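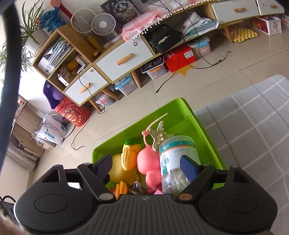

Fingers open over the green bin. Toy lemon, toy corn, jar of cotton swabs with a starfish on top.

Put the joystick down
By Hye-jin Ki
9/28/18

Quick one, I have a train. But I've been in the same argument since June and I want it written down somewhere so I can just send people the link.

The argument: if you want a robot to learn a chore, say picking stuff out of a toy bin, how should a person show it? Camp one, remote control. You sit at a station with a headset or a pair of sticks, the robot moves, everything gets recorded. Camp two, you take the gripper off the robot, more or less, put a handle and a camera on it and go do the chore yourself. Robot comes later, or doesn't come at all until there's something to teach it.

I was camp one for years. I'm camp two now. Mostly.

What moved me was boring. Last winter at Vemis we had a remote setup, good arms, good sticks, nice lag numbers. Three of us took turns. In our best week we logged 195 usable demonstrations of one task, blocks into a tray, and I went home every night with a headache. Then Marthinus Motaung, who was at Lindulov then and has since come over to us, sent me a crate with two hand-held grippers in it and a note that said try these in your kitchen. By the second weekend I had 3,000 grasps. In my kitchen. In socks.

OK so volume. That's the argument everyone makes and it's a good argument but I don't think it's the main one.

Main one is: people using sticks do stupid things with their hands. I mean it. Take anybody who can find a cotton swab jar under a pile of toys without looking, put them behind a remote rig, and they go in straight from above, stop, wiggle, close, lift straight up. Every time. They're scared of the thing. They can't feel the bin. So they invent a careful crane style of moving that no person uses at home, and then the robot learns the crane style, and then we all stand around at the demo saying hm, it's a bit slow.

Put a gripper in the same person's hand and the good habits come back in ten minutes. They come in from the side. They nudge the corn out of the way with the back of a finger to get at the thing behind. They tip stuff against the wall of the bin and use the wall. The wall is free! Why would you not use the wall. I went through a pile of our old remote recordings looking for someone using the wall on purpose. Found two. Both were Marthinus visiting.

Second thing. Where the chores are.

The remote rig lives in the lab because it's heavy and it needs power and a table bolted to the floor. So the data comes from the lab. Same table, same lamp, five foam blocks from the same bag. We added a second bag of blocks once and called it variety in a report. I wrote that sentence, I'm not proud of it.

A gripper you can carry goes on the floor of a room with stuff in it. Fans on top of the cabinet, cables on the tile, boxes shoved underneath, a cat portrait. None of it is the task and all of it is the point. A robot that has only ever looked at a bolted table is going to see a checked blanket and a potted plant and lose its mind a little. I have watched this. Clean shot of a tray on gray felt, perfect. Same tray on a rug, arm goes off and tries to grab the fringe.

And you can't fake the clutter. We tried, we bought clutter. A purchase order for clutter. It came out looking like a shop window because the person arranging it had taste. Real junk has a jar of swabs in with the toys and a toy necklace on top of the jar. Who would stage that.

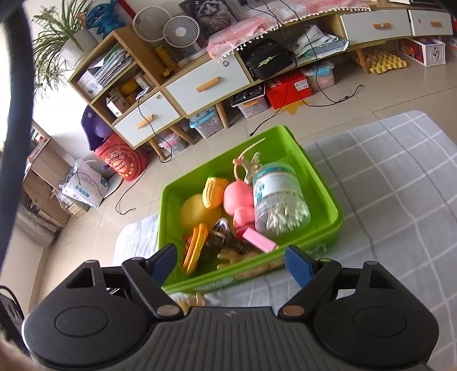 Same green tray on the checked mat, fingers spread wide at the near edge.

Now the other side, and I want to be fair because the folks at Clostura have been fair to me, in writing, at length.

Objection one. Your arm isn't the robot's arm. True. I can get my wrist around a corner that would need the robot to pass its elbow through a wall. So some part of what you collect by hand the robot simply can't do. When Marthinus ran our kitchen set through the arm model, 55 of the first 100 clips had at least one moment the arm couldn't reach as recorded. That's bad! I'm not going to pretend it's not bad. With remote control every demonstration is possible by definition because the robot just did it.

My answer is that most of those moments were fixable by shifting where the base stands, and the rest we threw away, and after throwing away we still had far more than the sticks gave us. Also we got better. You learn to keep your elbow low and pretend you're bolted to something. There's a strip of tape on my rug that says STAND HERE DUMMY and it did more for our reach numbers than any code.

Objection two, force. With the thing in your hand you feel everything, how squishy the rubber toy is, when the jar starts to slide. The robot gets the camera and the finger width and that's it. You are using information you're not passing on. I think this is the serious one. I think it's more serious than the Clostura people think it is, they put it third in their letter. A person closing on a soft toy and a person closing on a hard one can look exactly the same in the recording and the difference was all in the palm. We don't have a good answer yet. Yoon is selling pads with sensing in them and I have a set on my desk, still in the wrap, so ask me next year.

But look, the stick people don't have force either. Most of them. They've got a buzz in the handle. Don't come at me about touch with a buzz in the handle.

Objection three, and this is more of a mood than an objection: it looks unserious. Visitors come in, they want to see a person in goggles and a robot copying them across the room. It's great theater. What we show them is somebody kneeling on a tile floor with a plastic claw, going through a toy bin. One guest asked if the robot was at lunch.

Fine. I'd like us to care less. A lot of bad choices in this field got made because they demo well and I include several of mine.

What I'd really like is for people to stop treating remote control as the grown up option and the hand-held stuff as a cheap stand-in you use until the budget comes through. It's backwards for this kind of work. Bins, drawers, laundry, crumbs. For those, hand first. Then when you have a robot that half knows the job, bring in the sticks to fix the places where it goes wrong, because correcting a robot in the middle of a mistake is something you can only do with the robot there. That's the "mostly" from the top. Sticks are very good for the last part. They're a terrible way to start.

And there are jobs where I'd never argue. Anything hot, anything sharp, anything bigger than a person can lift, anything under water. Use the remote. Two arms passing something heavy back and forth, also probably remote, though Marthinus disagrees and is building a thing.

Practical bits, since people always write to ask:

Show the misses. If you grab for the ball and it rolls, keep recording, go get it. We used to delete those. Huge mistake, the recovery is half of what you want it to learn.

Don't tidy the bin between clips. Dump it, shake it, go again.

Let different people do it. I'm left handed and for a month our model had opinons about which side of the bin mattered.

Keep your other hand out of it. Everyone helps with the other hand, everyone, you don't notice until you watch it back. Put it in your pocket.

Short sessions. My wrist gave up before my patience did and the clips from a tired wrist are garbage, you can see the dip in the lift.

Write down what the task was before you start. "Get the corn out" and "empty the bin" look the same for the first few seconds and then they really don't, and six weeks later you will be staring at a folder called misc2 trying to remember which you meant.

One more thing on pay, becuase it came up at the June meeting and got waved off. If this work moves out of labs and into people's living rooms then the people in those living rooms are doing skilled work and should be paid like it. The grasp is theirs. I'd put it in the contract in those words. Vemis hasn't agreed to that yet, I'm working on it, and if you run one of these projects somewhere else and you've got language that got past a lawyer, please send it to me.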